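Chapitre 4. Remise en ordre d'une chambre : corbeille, sol, lit

La présente section du guide Bimach concerne les chambres moquettées avec lit habillé, chevet et corbeille posée au sol. Elle remplace la feuille volante livrée avec l'ancienne pochette Dremo, qui promettait une chambre rangée en 15 minutes. Nous n'y sommes jamais parvenus, même dans une petite pièce. Comptez 40 minutes si le lit est encombré et méfiez-vous de toute méthode qui annonce moins.

4.1 Avant de commencer

1. Faites le tour de la pièce sans rien ramasser. Repérez la corbeille, les câbles qui courent sur la moquette et ce qui est posé sur le lit.
2. Dégagez un passage entre la porte et le lit. Un coussin de sol ou un matelas plié se range contre une cloison.
3. Laissez en place les bandes de ruban adhésif collées au sol tant que vous ne savez pas qui les a mises. Sur certaines moquettes, elles arrachent les fibres.

ATTENTION : un câble noir sur moquette claire se voit bien quand on regarde le sol, et plus du tout quand on porte un sac à bout de bras. Le mode d'emploi Dremo conseillait de le glisser sous le lit. Nous déconseillons : on finit par coincer la corbeille dessus.

4.2 La corbeille

1. Posez la corbeille à plat, près des déchets à ramasser. Les modèles ronds tressés sont légers et basculent facilement si l'on appuie sur le bord.
2. Mettez d'abord les grands emballages, paquets de chips compris, en les tassant vers le fond. Un paquet laissé en travers prend toute la place.
3. Ajoutez ensuite les petits papiers.

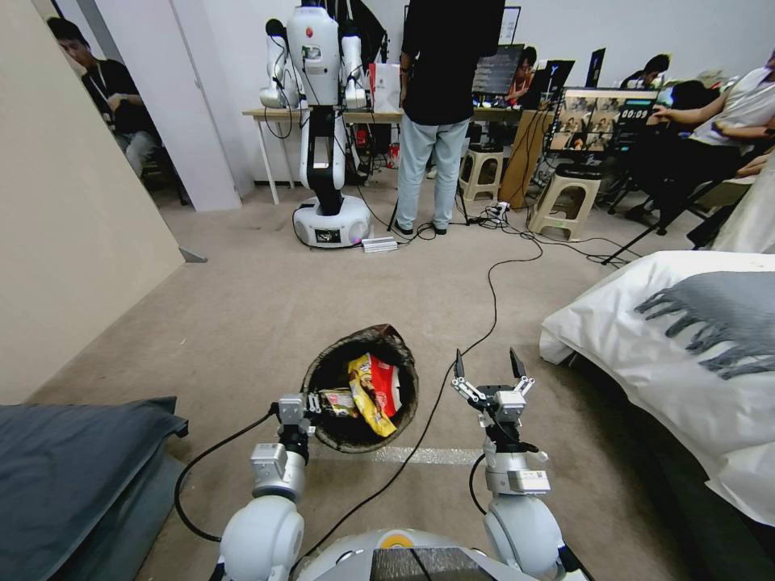
4. Arrêtez-vous quand le contenu atteint le bord. Tasser davantage ne sert à rien avec des sachets souples, qui remontent dès qu'on lâche.

Remarque : le catalogue Villudberg présente ses corbeilles tressées comme « sans entretien ». Les miettes passent pourtant dans le tressage et ressortent sur la moquette au premier déplacement. Secouez la corbeille au-dessus d'un sac, jamais au-dessus du sol que vous venez de nettoyer.

4.3 Le sol

1. Commencez du côté du chevet et revenez vers la corbeille. Les petits emballages s'accumulent au pied des meubles et autour de la corbeille, là où quelqu'un a visé trop court.
2. Ramassez à la main. L'aspirateur avale les papiers mais se bouche avec les emballages de confiserie, quoi qu'en dise la notice.
3. Regardez sous le retombé de la couette avant de déclarer le sol terminé.
4. Passez l'aspirateur en dernier, une fois le lit refait.

4.4 Le lit

Un lit n'est pas une table, mais tout le monde y pose tout. On y trouve des sacs en plastique noir en tas, un cadre décroché, un plaid à moitié tombé. L'ordre de retrait compte plus que la vitesse.

1. Retirez le cadre en premier, des deux mains, par les côtés. Posez-le debout contre un mur, image tournée vers le mur.
2. Prenez les sacs un par un. Vérifiez au toucher s'ils sont vides avant de les plier. N'en jetez aucun sans l'avoir ouvert.
3. Retirez le plaid et secouez-le hors de la chambre. Les franges retiennent les miettes.

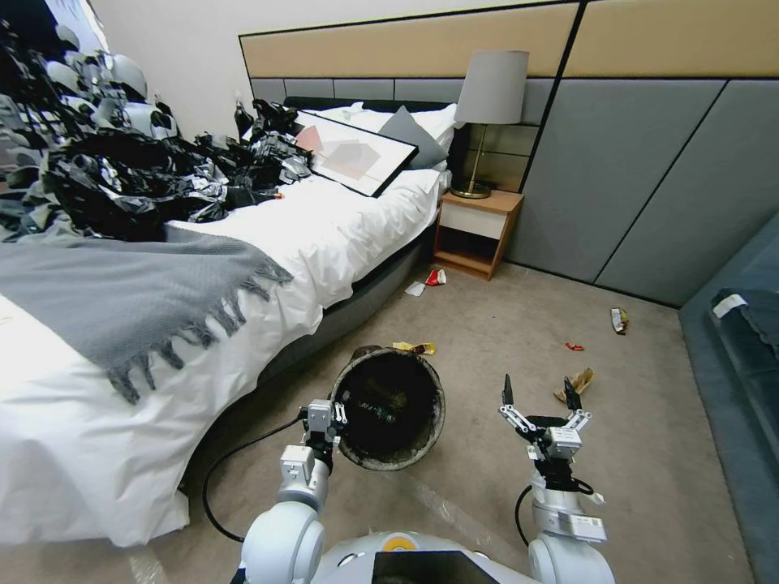 4. Tirez la couette vers la tête de lit, puis égalisez les deux côtés. Si elle traîne encore au sol, recommencez : replier l'excédent dessous crée une bosse qui se voit de la porte.
5. Redressez les oreillers blancs contre la tête de lit et placez le coussin gris devant.
6. Remettez le plaid au pied du lit. La fiche Vasić impose un retombé de 62 cm exactement. Nous n'avons trouvé aucune raison à ce chiffre et personne ne le mesure. Les franges ne doivent pas toucher la moquette, cela suffit.

ATTENTION : ne posez pas la corbeille sur le lit pour gagner du temps, même vide.

4.5 Le chevet

1. Soulevez la lampe par le pied, jamais par l'abat-jour.
2. Essuyez le plateau avec un chiffon sec, puis la tablette du bas. Les lingettes parfumées laissent un voile sur le bois clair malgré ce qu'affirme l'emballage.
3. Replacez la lampe et vérifiez que son cordon ne pend pas devant le tiroir.

4.6 En cas de difficulté

La corbeille penche : retirez le contenu, vérifiez qu'aucun câble ne passe dessous, remplissez à nouveau.
La couette glisse toujours du même côté : elle est probablement montée de travers dans sa housse. Il faut la sortir entièrement. Les astuces pour la redresser de l'extérieur ne tiennent pas la nuit.
Il reste des sacs sans destination : pliez-les et gardez-en 2 au fond de la corbeille, sous le sac en service.

Fiche révisée le 19 févr. 2026. La version de novembre ne doit plus être utilisée.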